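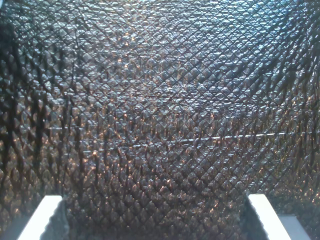

4. Comparing finger sets with the wrist camera

This section covers the side-by-side trial of two finger sets on the same arm. Complete Section 3 (mounting and homing) before you start. Allow 60 minutes for each set, plus time to change over.

The trial uses one controller, one camera and one arm pose for both sets. If you change any of these partway through, start again from step 1 of 4.2.

4.1 What you need

Arm with the Dodach wrist plate fitted
Stimotness parallel gripper, firmware 2 or later
Finger set A: flat, white, hard face
Finger set B: flat, white, soft face
Wrist camera with its short cable
Aguiar controller and teach pendant
Test materials from the Trondau sample box
Lint-free cloth

The two finger sets look alike in the camera view. Mark the back of each finger with its set letter before fitting it.

4.2 Setting the camera view

1. Move the arm to the stored pose TRIAL HOME.
2. Open the gripper fully.
3. Open the live view on the controller. Check that the tip of each finger shows at the bottom of the picture, one on the left and one on the right.
4. If only one finger shows, loosen the two side screws on the camera bracket and turn the camera until both can be seen. Tighten the screws by hand.
5. Lock the exposure. Leave it locked for the whole trial.
6. Save a reference picture under the name of the finger set.

Note: White fingers reflect a lot of light. If the finger faces wash out to the point where you can't find their edges, lower the exposure one step and save the reference picture again.

Note: Glossy and embossed sheets give small bright points that move as the sheet bends. The edge finder can mistake these for finger edges. Set the edge filter to COARSE when you work with patterned material. On plain material, FINE gives a better result.

4.3 Running the grip test

1. Place the test sheet on the stand with the patterned side toward the camera.
2. Set the closing force to LOW and the speed to SLOW.
3. Start program 314 from the pendant. The arm moves down, closes the fingers, lifts, holds and lets go.
4. Watch the live view during the hold. Write down whether the sheet stays put, creeps or drops.
5. Save one picture at the start of the hold and one at the end.
6. Repeat until the controller shows 168 cycles for this set. You can pause between cycles but not during one.
7. Wipe both finger faces with the dry cloth.

CAUTION: Keep your hands away from the fingers while the program is running. Low force is still enough to pinch. Press STOP before you reach in to straighten a sheet.

CAUTION: Don't use solvent on set B. It hardens the soft face and the results will no longer match earlier runs.

4.4 Changing the finger set

1. Press STOP and wait for the pendant light to go out.
2. Remove the screw from each finger and slide the finger straight off – don't twist it.
3. Slide on the new fingers with the flat faces toward each other. Put the screws back.
4. Home the gripper as described in Section 3.
5. Go back to 4.2, step 6, and save a new reference picture. Don't move the camera.

4.5 Reading the results

Compare the start and end pictures for each cycle. With a patterned sheet, pick one cell near a finger and see whether it has moved along the finger face. A shift smaller than one cell counts as HELD. A larger shift counts as CREEP, even if the sheet did not fall.

A thin pale line across the sheet may be a scratch, a crease or a loose thread. Check the sheet by hand after the run. Replace it if the surface is damaged, and brush off any thread before the next cycle.

Dark bands running down the picture usually come from folds or shadow. They don't affect the hold result, but they can hide the cell you are tracking. Choose another cell closer to the middle and note the change in the log.

Set A gave fewer creeps on stiff sheets in our August runs. Set B did better on thin, slippery ones. Heavy sheets that sag between the fingers were close to even, and we suggest trying both sets on your own material before ordering.

Send log files and any questions to Lefteris Tzavaras, and include the reference picture for each set. Logs sent without one can't be compared.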